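4. Results

We collected 396 towel-folding demonstrations on the Storkora humanoid and trained one policy on head camera video plus joint angles. Both grippers have to hold the cloth before the first fold starts.

Dropping the joint angles cut the success rate by 17 points. Most failed runs were lost at the second grasp.

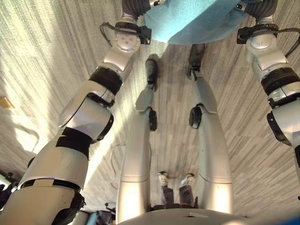

The Ayaaba baseline used the same data but needed up to 34 seconds per fold. We did not test it on towels larger than the training set.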